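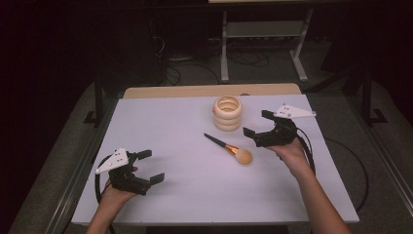 How often should I wash a powder brush if I only use it on weekdays?

Every week or two is plenty for powder, and closer to once a week if you use it over liquid foundation or your skin is breaking out.

Makeup Chat > Tools and Brushes > Washing brushes with hard water, mine dry like straw

joanne_wragg
Posts: 212

Hello everybody, and sorry in advance for the length, my daughter says I can't write a grocery list under two pages. I moved to Clilstead in the spring and the water here is hard as nails. The kettle is a disgrace. I can live with the kettle, but my brushes have gone stiff and a bit scratchy, and the big fluffy Nkuna one I treated myself to when I retired feels like something you'd scrub a porch with.

I've been washing them the way I always have, baby shampoo in the palm of my hand, swirl, rinse, squeeze, lay them on a towel overnight. It worked fine for years at the old house. Is it the water? Is it me? Would one of those solid soaps make a difference? I've been looking at the Wirkuno bar but I don't want to spend the money if the answer is something out of my kitchen cupboard.

zeyu_cao
Posts: 3000

Hi Joanne, welcome to hard water country! I'd bet on the water. Soap and hard water make a film, same stuff as the ring around the tub, and it clings to the hairs. Your baby shampoo should be less prone to it than a real soap, so before you buy any bar, read the label. A lot of the solid ones are true soaps and you may end up worse off.

Try this first. Wash as usual, then do your very last rinse in a mug of distilled water from the supermarket. Just swish the hair end, press it in a towel, reshape and dry. A jug lasts me ages. If the brush comes out softer, you have your answer and it cost next to nothing.

amra_h
Posts: 641

Vinegar! My mother did our hair with it and I do my brushes with it. A small spoonful in a big mug of lukewarm water, dip, count to ten, rinse again. The smell is gone by the time they're dry, I promise, and I have a nose like a bloodhound. Keep it to the hair end and don't let them sit in it.

Joanne, is the Nkuna natural hair or synthetic? It matters for what people are going to tell you next. Goat hair likes a tiny bit of conditioner now and then, the way ours does. Synthetic doesn't need it and just goes limp and greasy. I ruined a lovely blush brush that way and I'm still a little sore about it.

joanne_wragg

Amra, I had to go and dig the box out of the closet. Synthetic, all of them, except one little old eyeshadow brush that was my sister's and has no writing left on it at all. So no conditioner! I'm glad I asked, I had the bottle on the side of the sink ready to go.

Zeyu, distilled water is on the list for Wednesday when I do my shopping.

branislav_s
Posts: 87

I'm going to disagree a bit, kindly I hope. I don't think the water is the whole story. I do makeup for weddings and I've worked in kitchens and church basements with every sort of water there is, and when somebody shows me a stiff brush it usually still has product in it. Baby shampoo is very gentle, and it doesn't do much against long-wear foundation or anything with silicone in it. You wash, the outside looks clean, and deep down near the metal there's a core of old makeup going hard.

Joanne, pinch the brush right down by the ferrule and roll it between your fingers. If it feels solid in there compared to the tips, that's buildup. A drop of plain dish soap worked in with your fingers, rinse, do it again, then your baby shampoo to finish. Keep the hairs pointing down the whole time so water doesn't run up into the glue.

zeyu_cao

Dish soap on synthetic, fine, once in a while. I wouldn't put it near the sister's brush. And I have to stick up for my theory, I moved from soft water to hard and my brushes changed inside a month with the same shampoo and the same makeup. The buildup argument doesn't cover that.

branislav_s

It could, if the hard water made your shampoo clean less well! Then we're both right and we can all go home. But agreed about the old eyeshadow brush. If the hair is natural I'd leave dish soap out of it.

elmarie_m
Posts: 1140

Popping in with a different question, how are you drying them, Joanne? You said on a towel overnight. Flat on a towel, the underside stays damp for ages, and with a dense brush that can go sour as well as stiff. I let mine hang over the edge of the counter so the air gets all the way round. For a long time I had them upside down in a Trukix rack, and it's a nice enough thing, but it squeezes the handles and mine got little dents in the paint. My husband uses it for his paintbrushes now and I went back to the counter.

One more thing and then I'll hush. Wash in the morning! I used to do mine at 9 at night and then need them damp at breakfast, and nothing makes powder cake onto a brush quicker than using it before it's dry in the middle.

amra_h

Elmarie, I loved my Trukix and I won't hear a word against it, ha. I think it depends on how fat your handles are. Mine are all skinny ones and they slide in easily. But yes to mornings, and yes to heads lower than the handles or at least level, never standing up in a cup wet.

joanne_wragg

Well, you have all been so kind, and I have had a very busy kitchen. I did the pinch test before anything else and Branislav, it was like a pebble in there. I was mortified. Two goes with the dish soap and the water ran the color of tea both times. Then I did the last rinse with distilled on half of them and plain tap on the other half, as I wanted to be fair to everybody.

The dish soap made the biggest difference by a long way. The distilled ones do feel a little silkier than the tap ones -- my daughter picked them out with her eyes shut, apart from one -- so Zeyu gets a good part of the credit too. I haven't tried the vinegar yet, Amra, but it's next on the list, and the kettle is getting some whether the brushes do or not.

They're all hanging over the counter edge now with a can of tomatoes on the handles to keep the cat from batting them off.

zeyu_cao

I'll take a good part of the credit. Did you do your sister's little one?

joanne_wragg

Just baby shampoo and the distilled, very quick, and I held my breath. It lost two hairs. I don't use it much, I mostly like having it in the drawer.

branislav_s

Two hairs is nothing for an old brush. Tepid water next time, never hot, and it should see you through a good many more years.

elmarie_m

A can of tomatoes, I'm stealing that. We have a cat too.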